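# Nolura Hard Wax Oil, Clear Matte

For tabletops, desks and shelves in pale wood. One can, one rag, one evening you were going to waste anyway.

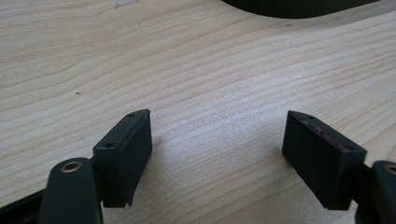 Solange Tanguy wrote in to say that it took her pine kitchen table two coats, that she had been promised one by her brother-in-law, and could we please put the correct number somewhere he would see it. It's two, Solange. The second goes on thinner than the first.

Nolura is a blend of plant oils and wax that soaks in and leaves the grain looking like grain. It will warm the color of pine and spruce a shade. If you want your table to stay exactly as pale as it was in the store, buy the Nolura White, which has a little pigment in it, and try it on the underside first. Picard, our other finish, is a varnish. It's shinier and tougher, and when it chips you get to sand the whole top again.

## Putting it on

Sand with the grain and stop at 180 grit. People who go on to 400 end up with a lovely smooth top that won't take any oil, and then they call us.

Stir the can. Wipe on a thin coat, wait 15 minutes, and wipe off everything that's still sitting on the surface. "Everything" is where most tables go wrong. If it's sticky the next morning, you left too much on. Leave it overnight, then do it again.

Keep wet glasses off for a week. Spread used rags flat outdoors to dry before you throw them out, as oily rags in a heap can catch fire on their own. We'd rather you read that sentence than any of the others.

## Sizes

| Can | Covers, two coats | Price |
|---|---|---|
| Small | 17 sq ft | $15 |
| Shop | 300 sq ft | $190 |

The small can does a desk. The shop can does a desk and then sits in your garage until you move.

The formula changed in January 2021. It dries faster now and smells less like a barn. Old and new can go over each other.

Made in Pevmont and shipped from our Nustham warehouse. For questions about veneer, ask for Thibault Hamel, and know how thick yours is before you start sanding.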